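Notes for the Cakside talk, June. Slot is 20 minutes plus questions. Slides are mostly pictures, so the words are all in here.

## Opening (slide 1)

Say hello, say name, say where I work. Thank Prasanna Sarkar for setting up the session and for lending me the adapter.

Start with the question I was asked when I started at Clidari: why would you teach a robot by hand when you can program it? For a lot of jobs you should program it. If the part is always in the same spot and the path never changes, write the path down and go home. Today is about the other jobs.

## Two ways of showing (slides 2 to 4)

First way is by hand. You put the arm in its free mode, hold it near the wrist and push it through the job. The arm records its joint angles as you go.

- Good: you feel contact straight away. Anyone can do a first pass in a few minutes.
- Bad: your own arms are in the camera view. The arm is heavy to steer near full stretch, and you tend to drag it in curves that suit your shoulder.
- Bad: you need a second person or a foot pedal for the gripper. We used a pedal.

Second way is by remote control. You stand back and drive the arm with a controller or a smaller copy of the arm.

- Good: the cameras see only what they will see later, when the robot runs alone.
- Good: the gripper commands are recorded with everything else, on the same clock.
- Bad: you can't feel the part. New drivers press too hard and don't know it.
- Bad: there is a delay. Ours was small but people still notice it, and they slow down to match.

Ask for a show of hands: who has done either one? If it's most of the room, skip slide 4.

## What we recorded (slides 5 and 6)

The Liseo set has 3,297 demonstrations in it. Of those, 698 were done by hand and the rest by remote control. There were 17 drivers. Some did one afternoon and some did the whole winter, so the set is lopsided. Say that plainly, someone always asks.

We labelled each one with the driver, the method, and whether the driver thought it went well. We kept the bad ones. A demonstration where the driver misses, backs off and tries again is useful, as long as it's marked. Early on we threw those out, and the trained robot had no idea what to do after a miss. It would close on air and carry on to the next step as if it had the part.

## How drivers change with practice (slide 7)

Play the two clips side by side, sound off. First clip is a driver in the first hour. Second clip is the same driver a week later.

Points to make while they run:

- Beginners move one joint or one direction at a time. Across, stop, down, stop, close.
- Practised drivers blend the moves and only slow down near the part.
- Practised drivers also get lazy about the return move. We had to ask for that to be done properly every time.

The Ngô guide has a drill for this, where you touch a row of marks in order and then in reverse. We do it before each session. Five minutes is plenty.

## Why rings and pegs (slide 8)

The Tower of Hanoi comes up in every intro class, so most people know the rules. One ring at a time, never a large one on a smaller one. I like it as a teaching job for dull reasons. The rings differ in size, so the grip opening has to change. The peg is a tight target. The order matters, so a wrong move early on shows up later.

Also, colour helps the driver. When two people are working, one can call "purple" or "green" and there's no confusion about which ring.

Keep the puzzle solving separate from the handling. We work out the move order ahead of time and read it off a sheet. A driver who is thinking about the puzzle hesitates in mid-air, and the robot learns the hesitation. 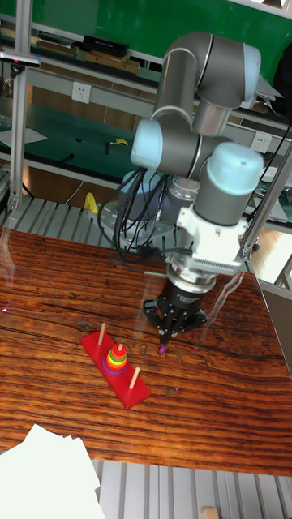
Approach from above, straight down for the last stretch. We tried coming in at an angle and the fingers clipped the neighbouring rings. Lift the same way: straight up until clear of the peg, then across. It looks slow. It trains much better than the fancy version.

Height is the thing drivers judge worst by remote. From the front camera you can't tell whether a ring is just over the peg or well behind it. A second view from the side fixed most of that. If you only have money for one extra thing, buy the second camera.

## What I'd do differently (slide 9)

Write the start and end conditions down before the first recording. We changed ours partway through, and had to go back and trim the early files.

Rotate drivers more often. After an hour the quality drops and the driver is the last one to see it.

Use hand guiding for the first day of any new job, even if you plan to switch. You learn where the arm runs out of reach, and you learn it through your own hands.

## Questions

Likely ones: cost of the remote setup (give the range, offer to email the parts list), how many demonstrations are enough (depends on the job, don't get pinned to a number), can we have the data (ask Liseo, contact is on the last slide).

Leave slide 10 up. Water is on the left of the lectern.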